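Vuvero Exhibition Walling: hire and purchase for fairs, expos and town shows

Product page last updated 08/04/2020

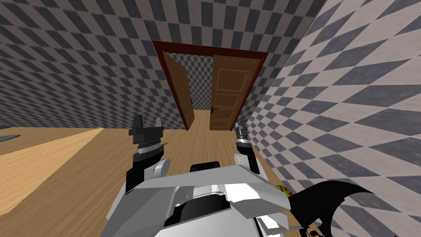

If you have ever been handed an empty hall and asked to fill it with exhibitors by the weekend, you will know how much depends on the walling. Vuvero is our own modular system, made at our workshop in Dinadthorpe, and we have been sending it out to trade fairs, careers days and regional expos for long enough to have ironed out most of the niggles (the early feet were far too fond of people's toes, and we are glad to see the back of them).

The panels slot together with a quarter-turn key, and two people who get on reasonably well can put up a standard stand before the kettle has gone cold. Graphics can be fixed to either side, and we are always happy to talk to your printer about sizes, because that is where most of the muddles begin!

There are two versions. Vuvero Min is the lighter one, meant for shell-scheme stands and poster displays, and it folds down nicely into the back of a van. Vuvero Pinham is taller and heavier, with room inside for cables, and it suits national pavilions, sponsor areas and anything that has to stay up for more than a few days.

Prices, excluding VAT
Vuvero Min, starter set of 20 panels: £2,504
Vuvero Pinham, starter set of 20 panels: £3,061
Refundable deposit on all hires: £300

Hire charges depend on how long you need the panels and how far we have to drive them, so do send us your floor plan, even if it is only a pencil sketch, and we will work out a quote for you. December is our busiest month by a long way, what with the winter fairs, and we would suggest getting your booking in early if you have your heart set on Pinham.

Keys, feet and carry bags come with every set. Replacement keys can be ordered separately.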